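Zostbridge 8, reviewed
June 2019

Drakari sells Zostbridge as a planner that "understands clutter." It understands it the way I understand opera: it sits through it politely. Setup took 323 lines of config, most of them telling the software where the rack's rails are.

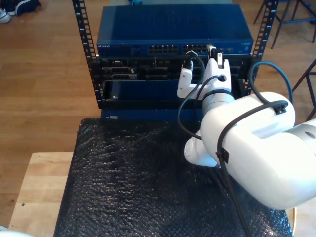
Once configured, it's good. Approach paths are short, the arm keeps its elbow out of the gear, and replanning takes 200 milliseconds. Cable slack is another matter. Zostbridge models a patch cable as a stiff little rod, a view no cable has ever shared. I ended up borrowing the cable model from Tresavetti and gluing the two together over a long weekend.

The log viewer is lovely. The error messages are not (my favorite: "goal unhappy"). 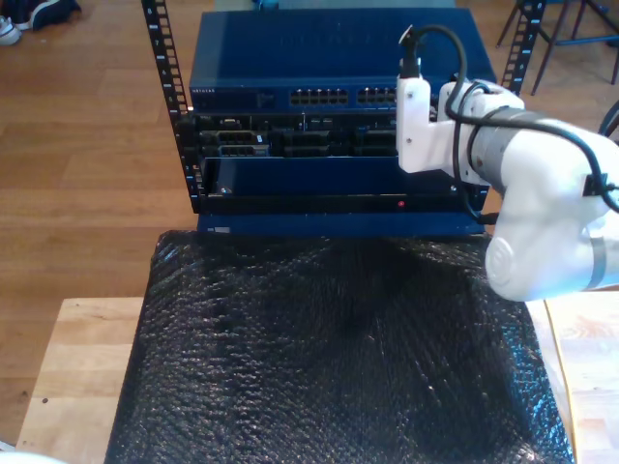
Arm and rack, with a cable plug held upright in the gripper.

A license costs $1,245 a year, and the cable fix is promised for September. I'd wait for it.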